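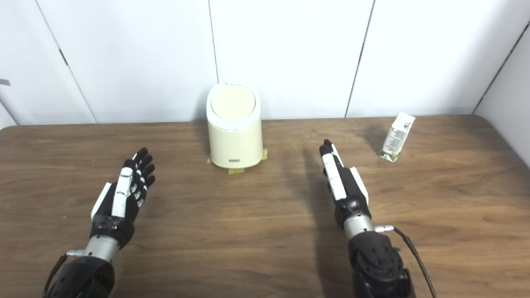 Page last changed: Friday, 4:15 p.m.

Veltidard Food Scraps Project: Progress Report to the Sutance Fund

This report covers the second half of the grant period, up to the end of May. It follows the same headings as the first report. Receipts and the weekly weight sheets have been sent separately.

Where things stand

The project collects kitchen scraps from apartment households in Veltidard that have no yard and no curbside pickup for food waste. At the end of the first period 640 households had signed up. The number is now 1262. Most of the growth came from the large buildings on the east side of the river, where the property managers let us put notices in the lobbies and send one letter with the rent statement.

We had planned to open 11 drop-off points by this stage and all 11 are open. The last two opened late. One was held up by a permit question about where a shared cart could stand in relation to a fire door. The other had to be moved across the street after the first site was sold. The new location gets more foot traffic than the old one would have had, but it is on a slope and the carts need wheel locks, which were not in the original budget. We paid for them out of the supplies line.

Collection

Carts are emptied twice a week. Plinance, the hauler, has kept to the schedule apart from the week of the ice storm, when one round was missed and made up two days later. Material goes to the Athanasiadis farm site outside town, where it is mixed with leaves and wood chips and turned in long rows.

Contamination was our main worry in the last report. The farm site checks each load by hand and turns away anything with too much plastic in it. In this period 98 percent of loads were accepted. The rejected loads came mostly from the same drop-off point, next to a bus shelter, where people passing by had been using the carts for coffee cups and general trash. We put a latch on those lids and gave the code to the households signed up there. No load from that point has been rejected in the weeks after the latch went on.

Produce stickers are still a problem. They do not break down and they are hard to see in a full cart. The next printed notice will ask people to peel them off at home.

What households told us

We sent a short survey with the spring newsletter. The most common complaint was smell, followed by fruit flies. A smaller group said they stopped taking part because the walk to the drop-off point was too long in winter. People who freeze their scraps until drop-off day had the fewest complaints, and we have moved that advice to the top of the welcome sheet. Several people asked whether they could put in paper towels. They can, as long as there is no cleaning product on them, and the sheet now says so.

The welcome sheet has been translated into Spanish and Vietnamese. Translation cost less than planned because the library shared a contract it already had.

Staff and hours

The project has 2 part-time staff, the same as before. The outreach position was empty for five weeks during the winter and door-to-door visits stopped during that time. We are behind on visits and do not expect to catch up completely before the grant ends. Building talks have been fuller than expected and have made up some of the difference in signups.

Budget

Spending is slightly under plan overall. Salaries are under because of the empty position. Supplies are over because of the wheel locks, the latches and a second order of cart liners, which went up in price. Hauling is on budget. We ask the Fund to approve moving part of the unspent salary money to supplies. The request form is attached to the budget sheet.

Next period

We do not plan to open more drop-off points. The work will go into the ones we have, starting with better lighting at the two parking lot sites and a second cart at the busiest point, which has been full before pickup on most Mondays. We will also hold a compost giveaway for households if the farm site has enough finished material. The first rows are still curing and the screen test has to be done before we set a day.

The city has asked to see our weight data as it looks at a pickup program of its own. We have agreed to share totals by drop-off point, with no household information. A copy of what we send will go to the Fund at the same time.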